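My spring of staring at the periodic table

I have been on an element kick since April and I'm not sorry. It started with a poster. There's a secondhand bookshop in Drumwood that keeps its rolled maps and charts in an umbrella stand by the door, and I pulled out a periodic table old enough that the bottom row just sort of gives up partway along. I paid 4 dollars for it, took it home, flattened it under the dictionaries for a week and hung it over my desk. Now I read it while the coffee drips.

The first thing that got me was the atomic weights. I remember school telling us that atoms are made of protons and neutrons, and then handing us chlorine at 35.45. Thirty-five and a half of what? I'm sure the teacher explained it. I'm equally sure I was drawing on my shoe. The answer is so pleasing, though! Chlorine in nature is a mix, about three atoms of chlorine-35 for every one of chlorine-37, and the number on the chart is the weighted average. No single chlorine atom weighs 35.45. It's a number that belongs to the crowd.

Once you know that, you start hunting for the elements that don't do it. Fluorine has one stable form. So do sodium, aluminum, phosphorus and gold. And cobalt, which is all cobalt-59, every bit of it you would ever dig out of the ground. I don't know why I find that so satisfying, but I wrote a little 59 in pencil on the poster next to the Co and felt great about it all morning.

Then there's tin, at the other end of things, with ten stable isotopes, more than any other element. Ten! It has 50 protons, and 50 is one of the so-called magic numbers that make a nucleus extra sturdy, so tin can put up with all sorts of different neutron counts and still hold together. I went down a hole on magic numbers that lasted until well past midnight, and I can report that I understood the first third of it (shells, fine, like electrons have) and was carried along by pure goodwill for the rest.
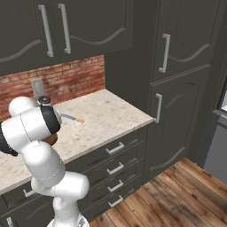
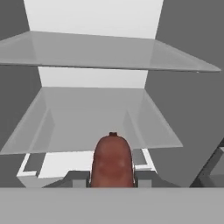
Two renders from the same setup, with the robot's gripper in both

My notes live in a fat green notebook from Ansari, the stationery place in Drirevbridge, and I'm using one page per element. Some pages are nearly blank. Poor astatine has two lines. Iron has spilled over onto three extra sheets that I taped in, and copper is heading the same way, mostly thanks to a long detour about why it's that color. (Short version: copper absorbs more of the blue end of the light and sends the reds and oranges back to you. The long version involves relativity and my pencil notes get very small.)

A few people have asked what I'm reading. Mostly library books, plus the big reference tables, which I used to think were for looking things up and now just browse like a seed catalog. Go along the row for an element, see its boiling point, compare it with the neighbor's, wonder what happened. Gallium melts at just under 30 degrees Celsius, so it will go soft and silvery in your hand, and then it doesn't boil until it's past 2,000. What a range! Mercury is right there in the next row down, already liquid on the table and boiling long before gallium has even gotten started.

I also tried a flash card app called Zomside, since I wanted the symbols to stick. It's been good for the ones with Latin names behind them. Antimony is Sb, from stibium, and tungsten is W, from wolfram, and I can now say all of those without peeking. I still mix up thulium and terbium, and I suspect I always will.

Next up is the lanthanides, the long strip that gets printed down at the bottom so the chart will fit on a wall. I've been saving them. They're all so alike that chemists spent decades teasing them apart, and four of them are named after one Swedish village, Ytterby, where the quarry kept turning up new minerals. I've sharpened my pencils and taped two spare sheets behind ytterbium already.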